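Chapter 5
Sorting small things on a tray

Start with the tray. Not the drawers, not the big cupboard, the tray. Everything in this chapter happens on one, next to a sink, and you can do it at home before reading any further.

Warm-up (8 minutes). Put a few odd bits on a tray. Look. Say what goes with what, out loud if you can bear it.

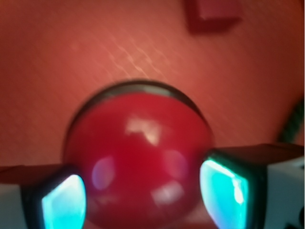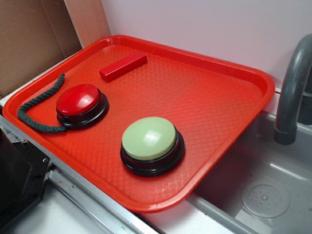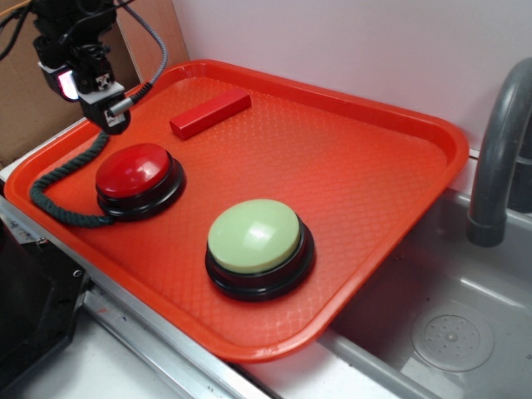 Most people sort by colour first. Quick, easy, feels finished. Then a red block and a red button end up in the same box and the green button goes off on its own, and next time someone wants the buttons they find only one. Colour is what you see. Use is what you go looking for. Keep both in mind, we come back to it in the exercises.

Terms for this chapter:

Set: things that get used together, whatever they look like.
Stray: a thing with no set yet. Cord and rope are nearly always strays.
Ground: the surface you sort on. Pick one with a rim so nothing rolls off. A plain pale ground is best for beginners, red on red is harder to spot than you'd think.

Selina Kofler ran the Prorkeck tidy-up classes on 100 mixed items per table and found it far too many. Her later groups had 84, still a lot. We use 5 or so to begin with, then build up. Her notes are quoted again in the section on drawers.

Tapio Juntunen disagrees with her about strays. He'd give each one a box straight away, she leaves them on the tray untill the end. Try both. Write down which one annoyed you less.

Before you go on:

Clear the tray, wipe it, start again with the same things. Sort by use this time. Did anything move? Anything left over?

Keep your list, you will need it for 5.2.

5.1 Colour, shape, use

Three ways to sort, and the order you try them in matters. Take shape first. Round things with round things, long things laid flat alongside eachother, bendy things coiled up and put to one side.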